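**Outdoor path platform: equipment plan and budget, second draft**
Jailson Seixas, Malsha Dewan
March

The project needs a small wheeled robot that can follow an asphalt path between grass verges without a person steering it. Our first draft listed parts by catalogue price. It was returned with the comment that the list did not follow from the route, so we have started again from the ground the robot has to cover.

Asphalt route with grass on both sides:
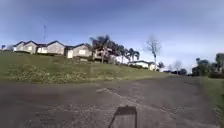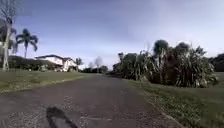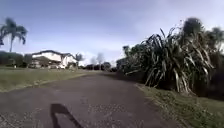
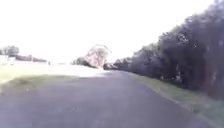

**1. Limits**

The department allows 2,000 pounds per group. The parts list in the first draft came to 2,258, so 258 has to be found before anything is ordered. Delivery is charged to the same account and was left out of the first draft altogether.

**2. Camera**

The forward camera in the first draft was the Hikon with the fixed lens, at 400. We looked at the Edemen as a replacement. It costs 600 and has a global shutter and a wider exposure range. Both matter outdoors, where the robot may turn from shade into full sun within a few metres. Path following depends on finding the boundary between asphalt and grass, and a clipped or smeared image removes that boundary.

We propose the Edemen. This adds 200 to the overspend, making 458 to be saved elsewhere.

**3. Drive and wheels**

The Stitadow base is kept. Its larger wheel option was in the first draft and stays, as the small wheels are sold for indoor floors. Jailson has asked the supplier whether the base can be bought without its charging dock. No reply at the time of writing.

**4. Items removed**

| Item | Saving |
|---|---|
| Brito laser scanner | 400 |
| Second battery | 90 |
| **Total** | **490** |

The laser scanner was intended for obstacle detection. Without it the robot cannot be run unattended, and one of us will walk behind with the stop switch on every test. Malsha considers this acceptable for the first term of testing. The second battery can be bought later if run time proves too short.

**5. Revised total**

2,258 plus 200, less 490, gives 1,968. This leaves 32 for delivery. The Stitadow quote puts delivery of the base at 25, and the camera supplier has not stated a charge. If it is more than seven pounds we will drop the spare mounting plate.

**6. Order of purchase**

1. Base and large wheels (longest lead time)
2. Camera and lens cover
3. Cables, fuses, stop switch

Item 3 can be collected from the department store on the same day.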